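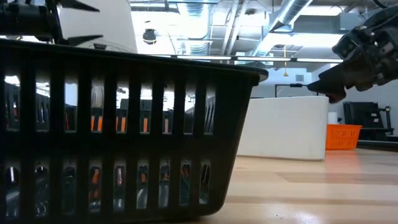
Property marking

Property marking is the practice of putting an identifying sign, number or substance on an object, so that it can be connected with its owner if it is lost or stolen. It is used by households, schools, farms and businesses, and it is commonly recommended as part of local burglary prevention. The mark may be visible to everybody, visible only under special light, or recorded on a separate label or tag.

Marking does not make an object harder to carry away. Its effect depends on two other things: the thief must believe that marked goods are more difficult to sell, and the people who later handle the goods must look for the mark.

Purpose

Police stores regularly contain recovered goods which cannot be returned. The officers may be almost certain that a bicycle or a drill was stolen, but without a serial number or a mark they cannot say from whom. After a holding period, the length of which is set by local law, such goods are usually sold at auction or destroyed.

A mark can also serve as evidence. A person found with recently stolen property may be asked to explain how it was obtained, and an identified owner makes this question much more precise.

Methods

Engraving is the oldest method still in everyday use. A hand tool or a small electric engraver cuts a postal code, a licence number or initials into metal or hard plastic. The mark is cheap and lasting, though it can be filed off, and it lowers the value of some objects.
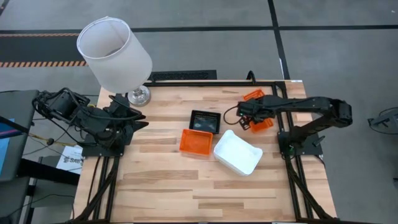
Ultraviolet pens leave writing which is almost invisible in normal light. The ink fades when exposed to sun or frequent cleaning, and many guides advise renewing it every year. A place for the mark should be chosen with regard to wear. On a table lamp with a fabric shade and a shiny metal base, for instance, the underside of the base is a better choice than the shade, which may be replaced during the life of the lamp. The position should be written in the owner's inventory, as a hidden mark is of little use if it is not found.

Forensic liquids contain a code, either chemical or in the form of very small printed particles, that is registered to one address. They are brushed onto the object and dry to a thin film. A laboratory can often read the code from a small trace.

Labels and tags are common in workplaces with many similar articles. They are quick to apply and easy to read, and equally easy to remove. For this reason they are often combined with a second, hidden mark.

The Wovmont scheme

One local scheme was organized in the town of Wovmont after a series of thefts from garages and garden sheds. It began in January under Kuldeep Rana, then the crime prevention officer of the district. Residents could borrow an engraver from the library for two days, and marking evenings were held in the neighbouring village of Tisia.

In its first year the scheme registered 614 households. During the same period 23 marked objects were recovered and returned to their owners, most of them power tools and bicycles. The register was first kept on paper cards and was later moved to a database supplied by the firm Pikholm.

Criticism

The criminologist Rosalind Lindgren, who reviewed the Wovmont records, argued that the number of returned objects said little about prevention. Households that joined were in her view more careful from the beginning – they locked their sheds and knew their neighbours – and a fair comparison would need a similar town without a scheme. She also noted that window stickers announcing marked property were sometimes displayed at homes where no marking had been done.

A further objection concerns second-hand sales. When a marked object is sold honestly, the old mark stays on it, and the new owner may come under suspicion. The usual advice is to give the buyer a signed receipt and to add a second mark beside the first, without removing it.

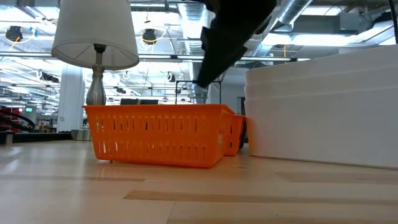

Registers

A mark made with a postal code can be read directly, but a code of random characters requires a register. Registers may be held by the police, by a manufacturer or by a private company. The Tillman register, a regional one, accepts entries from individuals without a fee and charges businesses by the number of articles. Owners who move house are expected to update their address themselves, and out-of-date entries are a frequent cause of failed returns.

See also

Burglary prevention
Bicycle registration
Handling of stolen goods
Neighbourhood watch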